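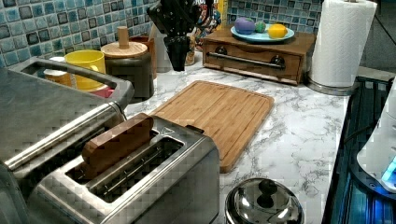
The toaster end of the worktop.

Sorting out the gadgets and apps in your kitchen

Most kitchens now have a tablet leaning against something, a speaker near the kettle and a couple of plugs that answer to a phone. They all need a bit of looking after. These are the jobs I do at home in Eltunham, usually in October when the evenings draw in and the lights go back on timers.

Make a list of what is on the Wi-Fi

Open your router's app or its settings page and find the list of connected devices. Ours is called Fang on the network and it showed a speaker we gave away two summers ago. Rename anything with a meaningless label while you still know what it is. "Kitchen plug left" is a good name. A string of letters and numbers is no help when the thing drops off at half past six with dinner on.

If you can't tell which device is which, switch them off at the wall one at a time and see which name goes grey. It can take a minute or so for the list to catch up.

Updates

Do updates in the evening, after the washing up. A tablet that decides to restart itself halfway through a recipe is no use to anyone, and most will let you pick a time. Ours is set for 2 in the morning and it needs to be on charge for that to work.

Plugs and bulbs don't always update by themselves. Look in the app for a line called firmware or device version. The Briketti plugs we use have it tucked away under Help, for some reason, and each one has to be done separately.

Before a big update, check the free space. An older tablet with only 300 MB left will often download half of it and then give up without a message. Videos saved for offline viewing are usually the first thing to clear – we had almost a full series of a cartoon no one watches any more.

Shopping list apps

Pick one and delete the rest. We had three going for a while and bought a lot of rice.

The one we settled on is Plistider, mainly for its big tick boxes. Whichever you use:

Turn on sharing for everyone in the house, and check that a change made on one phone shows up on another before you rely on it.
Clear the ticked items once a month. Ours had 133 of them and the app was taking ages to open.
Put regular things in a separate list and copy them over.
Turn off suggestions if there is a setting for it.
Save a copy as plain text now and then. Look for Export or Share in the menu.

Voice timers

Give each timer a name when you set it. "Set a potato timer for twenty minutes" works on every speaker I have tried, and you can then ask how long the potatoes have left. If the speaker mishears you over the extractor fan, move it further from the hob and turn it so the microphones face the room. They are normally the small holes on the top.

Alarm volume is often set separately from music volume. If timers are too quiet, look for a second slider under Sounds.

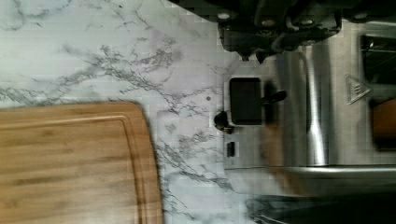
Sticky screens

Switch the screen off before you wipe it, or lock it, or you will order something. A microfibre cloth slightly damp with water is enough for flour and most splashes. Dried egg needs a second go. Keep kitchen spray away from screens altogether – some of them strip the coating that stops fingerprints.

For raw meat days I put the tablet in a clear freezer bag. Touch still works through it, though swiping can be patchy. Take it out again afterwards so that it doesn't sit there getting warm on charge.

Stop the screen going to sleep

Look under Display for screen timeout and set it to ten minutes or longer. Some recipe apps have their own switch for this, called something like cook mode. Remember to put the timeout back if the tablet also goes out of the house.

Notifications

Go through the list of apps and turn off alerts for anything that doesn't need an answer. I had 41 apps allowed to make a noise and cut it to five. Keep the fridge or freezer alarm if you have one, the doorbell, and messages from family.

Passing on an old device

Remove it from the app first, then reset it. Doing it the other way round can leave it tied to your account, and the next owner won't be able to set it up. On most plugs you hold the button down until the light blinks quickly. On speakers it varies, so look up the model. Put the charger in the same bag and write the model number on a bit of tape.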